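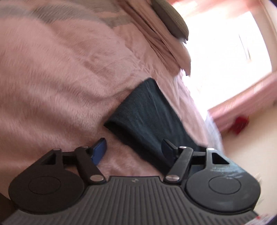

My washing machine does its part in one cycle and then I do mine for the rest of the evening, wrote a reader of the first edition, and asked why the chapter on the home was so much shorter than the chapter on the factory. The question is fair. In this edition the home comes first.

Chapter 2
Chores: What Machines Can Do Yet

2.1 Two kinds of work

A visitor to the Tralero plant sees arms which lift, turn and place metal parts from morning until night. Each part arrives at the same point and in the same position. If it does not, a sensor stops the line and a worker comes. In such a place the difficult thinking was done before the machine was switched on, by the people who designed the trays, the lamps and the fences.

At home no such preparation exists. The light changes with the hour and the weather. Chairs are moved. Clothes are left where a person took them off, and the bed on which they lie is itself soft. For this reason we shall use the word "chore" in a narrow meaning: a task that is repeated often, in a place which was not arranged for a machine.

Some shop-floor work also belongs to this group. Packing returned clothes, sorting mixed rags and cleaning under a bench are chores in our meaning, even when they are done in a factory. The company Sanirness, which washes work clothing for hospitals, uses machines to dry, iron and count. The step between them, where one garment must be taken from a heap and opened, is still done by hand.

2.2 Why cloth is difficult

A metal part can be described by its shape and its position. A jacket has no single shape. When it is lifted by the sleeve it becomes one thing, and when it is lifted by the collar it becomes another. Part of it is nearly always hidden under itself.

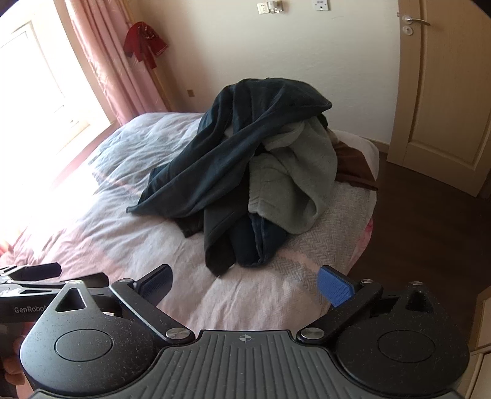
Figure 2.2 Clothing in a heap on a double bed: knitwear, denim and a dark teal piece on top.

Consider what must be decided before a heap like the one in Figure 2.2 can be put in order. Where does one garment end and the next begin? Which edge is a hem and which is only a fold? The bedspread should stay on the bed, but to a gripper it is cloth as well, and two fingers that close a little too low will take both. A person answers these questions partly with the eyes and partly with the fingertips – and usually without noticing that there was a question.

A gripper with two fingers has a further limit. It can pinch and carry, but it cannot easily smooth a surface or feel how many layers it holds. Two grippers working together can stretch a garment between them, which helps much, but then their movements must be planned together.

2.3 How to read a success rate

In a trial at the Halonen laundry, a machine was given 154 garments, one at a time, on a flat table. It folded all of them except 30. This result is good, and the report deserves to be read with care. The garments were dry, they were of known sizes, and a worker laid each of them down. The report of the Clekora project, where the garments came from an ordinary basket, does not give one total figure. It gives separate results for finding, grasping, opening and folding – we recommend this way of reporting to the student.

When you read about a machine that "can do the laundry", try to find out at which step it received the clothes and who took over when it stopped. Section 2.4 begins with the first of these steps, the choice of the point where the cloth is grasped.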